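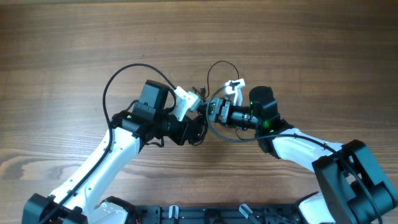 Section 6: Making a comment on a planning application

This section covers sending a comment to Sostholm council through the Konton planning portal. You will need an account (see Section 2) and the application number from the site notice or the letter sent to neighbours.

Finding the application

1. Sign in and choose Applications from the menu on the left.

2. Type the application number in the search box, including the two letters at the front. If you don't have the number, search by street name and pick the site from the list.

3. Check the status line under the address. You can only comment while it reads Open for comment.

Note: Applications for the Velto depot site are listed under Yap Road, the old address. Searching for Velto will bring up the 2019 refusal and nothing later.

4. Open the Documents tab and read the plans before you write. Large drawings may take a minute to load. The planning officer's report is added later, so don't wait for it.

Writing your comment

5. Choose Comment, then select Object, Support or Neutral. You can change this until you submit.

6. Type your comment in the box. The council can take account of matters such as loss of light, overlooking, traffic, parking, noise, drainage, trees and the look of the building. It can't take account of property values, private boundary disputes or what you think of the applicant.

7. If you want to attach a drawing or a letter, choose Add file. PDF and JPEG files are accepted.

Caution: The page signs you out if it is left alone, and unsaved text is lost. Write longer comments in a separate document and paste them in — or use Save draft every so often.

8. Choose Preview. Your name and street will be shown to the public. Your email address and phone number will not, unless you have typed them in the comment itself, so take them out at this stage.

9. Choose Submit. A reference number appears on the screen and is sent to you by email. Keep it.

After you submit

Comments are checked by the planning office and normally go online within two working days. Until then the status reads Received. If it still reads Received after seven days, write to Jadwiga Szewczyk in the planning office and quote your reference number.

To correct a comment, send a new one and put the earlier reference on the first line. Both will stay on the file.

Note: Revised plans open a new comment period. Your first comment still counts, but it will be read against the new drawings, so say if your view has changed.

Comments on paper are still accepted at the council offices. Write the application number on every sheet.

Section last updated 9/19/22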